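**Bin cell update, 20 January 2020**

Quick one this month, deadline was yesterday. Sorry.

Soft items are go. After all the boxes and bottles last fall we're finally teaching the arm on stuff that squishes. Plush toys, fabric, fuzzy things, whatever people dropped in the donation box by the Indach office. Same two bins as before, near one to pick from, far one to fill.

Teaching is still mostly remote control. Operator sits at the Jinel station, drives the gripper down, closes, lifts, moves over, lets go. Every try gets saved, good or bad. Please dont delete the bad ones! Zevuleo wants them for the next training run. We have 488 saved picks on soft items so far, target is 781 by the end of January. Doable if people sign up for slots.

Hand guiding is back too, for anyone who hates the joystick. Grab the wrist, go slow, watch the cable loop when you rotate. One long twist and it snags. Pendant within reach at all times, no exceptions.
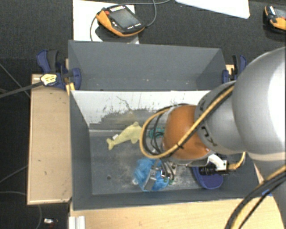

Zubaida Ghauri wrote in to say the joystick people come in too steep on anything fluffy and squash it flat against the bin floor before they close. Her advice is to stop early, close halfway, then go down the last bit. She says her hand guided picks came out smoother once she quit trying to be quick, and would everybody please stop re-doing the same easy toy.

Fair point on the last one. New rule, then: after 2 picks of the same item, shuffle the bin or swap something in.

Other bits:

- Slots are 20 minutes. Sign-up sheet is on the Omerović shared drive, second tab.
- Tighten the bin clamps before you start. If a bin shifts mid session, note it in the log and start a new file.
- Boris Dimitriou is doing the intro for new operators, ask him for a time. Bring closed shoes.
- Still need somone to label the old bottle recordings. Its dull. There is coffee.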